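Grasp width drifting on soft stuff, filter or retrain?
Kondamard users board > Perception and control

bradden_bill
Posted 01/04/2018
Hello all, and sorry in advance for the length. I've been working on the laundry folding policy with the hand-held grippers, and the jaw width signal is driving me a little batty. On boxes and cups it's lovely. On fleece, the width estimate wanders the whole time the jaws are closed, and the planner reads that as a release and starts the next step early.

My test piece is a cream fleece with orange zipper pulls, and I pinch one fold of it on the bed, with the stacks of folded clothes behind.
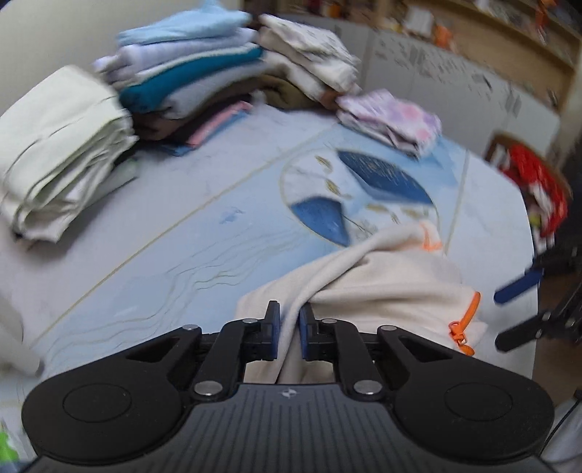

So I put a median filter over 9 samples on the width, and that calmed it down, but now real releases come through late. Would you filter harder, or go back and retrain with more cloth?

kekana_fan
Please don't filter harder! I went down that road in September and spent ages chasing lag that I had put there myself. Use two thresholds, one to call it closed and a wider one to call it open, and leave the raw signal alone. It's a few lines in the state node and you'll feel so much better.

Randa Sfeir
I'd gently disagree with kekana. Two thresholds are fine for one fleece, but a thin shirt and a thick sweater close to very different widths, and you end up tuning for each garment. We added 50 cloth clips to our set and let the model predict the release from the wrist view plus width. Much happier.

kekana_fan
Fair, but he'd have to label them all, Randa, and he has a planner that's broken today :)

bradden_bill
Thank you both, you're very kind. I'll try the thresholds tonight and start labeling after that. Does the Fliltico exporter keep width at the full rate, or do I need to resample first?

Randa Sfeir
Full rate, as long as you leave "sync to video" unchecked.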